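Saturday help wanted at the Pakwood toy library

Hi, I'm Si-eun Ahn and I look after the toy library in Pakwood, the one behind the Ernley Street shops. I'm looking for a casual assistant for seven hours a week, and I'd love it to be someone local who doesn't mind a bit of noise!

We have 289 member families at the moment and 1000 toys on the books, give or take the puzzle pieces that live under people's couches. Wednesday is our big day (doors open at 9.30 am, and there's usually a line of prams by then), and the rest of your hours would be on Saturday morning.

Most of the job is the desk. You'd check toys in and out, take bookings for the jumping castle, and have a chat with whoever comes through. The catalogue runs on a program called Mendus, which is old and a bit grumpy, but I'll sit with you for your first few shifts and you'll pick it up. When it's quiet there's cleaning and sorting to do, plus a pile of board games waiting for new labels.

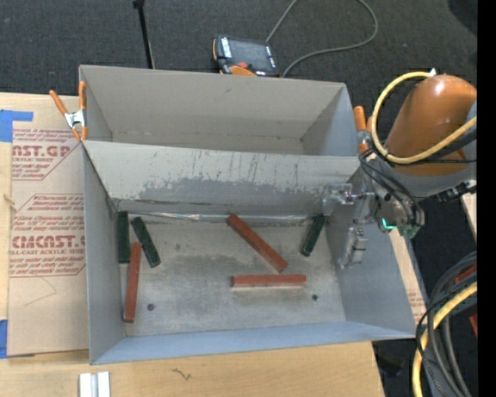 Do I need to have worked in childcare? I'd much prefer someone friendly and patient who can remember a kid's name, and our last assistant came to us from a hardware store. You will need a current check for working with children, though, and I'm happy to help with the form if you haven't got one yet.

Pay is the casual award rate, paid fortnightly. You'd get a free family membership too, and there's a $300 training allowance each year that you can put towards first aid or anything else that's useful here. Bùi Bakery next door looks after us with day-old rolls, so bring a big appetite on Saturdays.

A few practical things. You'll be lifting boxes now and then, some of them awkward (the train table, sorry in advance). Parking out the back is tight but the bus stops right across the road. We close over the school holidays, and those weeks are unpaid.

To apply, drop a letter in at the desk or pop it through the slot after hours. One page is plenty. Tell me a little about yourself and what you loved playing with as a kid, and leave a phone number I can reach you on in the evening. I'd like someone to start in June.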